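3.2 Collecting demonstrations

Demonstrations for the Mengal tasks were recorded by remote control at the Flurelham site. The operator moves a pair of small leader arms, and the two robot arms at the table follow their joint positions. We tried hand guiding first -- pushing the arms through the motion directly -- but the operator's own hands kept appearing in the recordings. In total we kept 500 demonstrations, 40 of them set aside for testing. Blue tape divides the table into squares, and the starting square of each object was drawn at random before every run (Figure 4).
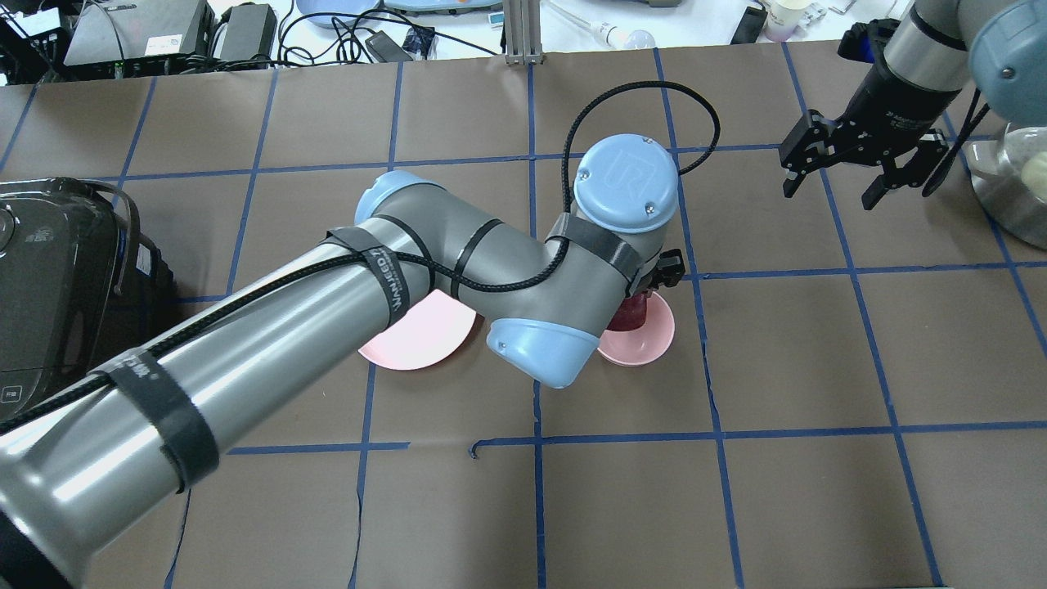 Figure 4. The taped work surface during the tableware task, with two pink bowls in the central squares, one holding a dark red cup.

Lisholm objected to this choice at the review stage, arguing that operators slow down near contact when they cannot feel the object, and that a policy trained on such data will copy the hesitation. We therefore report completion times separately in Section 4.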